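About Hando

Hando is a small language school on the second floor of the old Srour building in Vatcombe. We teach Spanish and Portuguese to adults, mostly in the evening, and we have been doing it long enough that some of our first students now send us their grown children.

The school was started by Iraís Ventura, who had been giving lessons at her kitchen table and ran out of chairs. Percy Sánchez joined the next year to take on the Portuguese classes. He also keeps the library and answers the phone most afternoons.
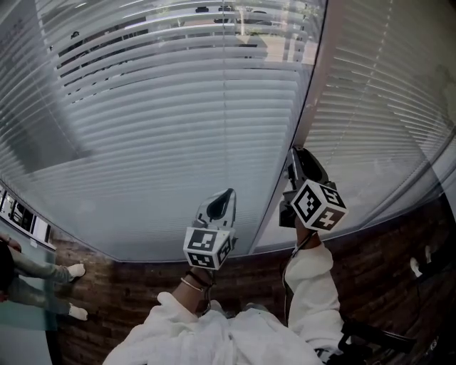
Page last changed: July

How we teach

Classes are kept small and meet twice a week. We use a textbook for grammar, but most of the hour is spent talking. New students take a short placement interview, in person or by phone. It is not graded, and you don't need to study for it.

Beginners start in one of three groups, depending on how much they remember from school. If a group turns out to be too easy or too hard, you can move in the first month without paying again.

We don't prepare students for official exams. The college in Ferkthorpe has a good course for that and we are happy to pass on the details.

The library

Our lending library holds 2,063 books, of which 1,715 are in Spanish. The rest are in Portuguese, apart from a shelf of dictionaries. Current students may borrow up to 3 at a time. Former students can still read in the building – please ring the bell at the side entrance.
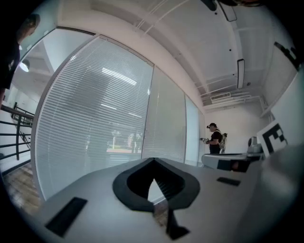
Visiting and contact

The office is open on weekday afternoons and stays open until 8 p.m. on Wednesday. There is a bus stop across the street and paid parking behind the bank. The elevator is at the back of the lobby, past the mailboxes.

To sit in on a class before you sign up, call the office and ask for Percy. The first visit is free.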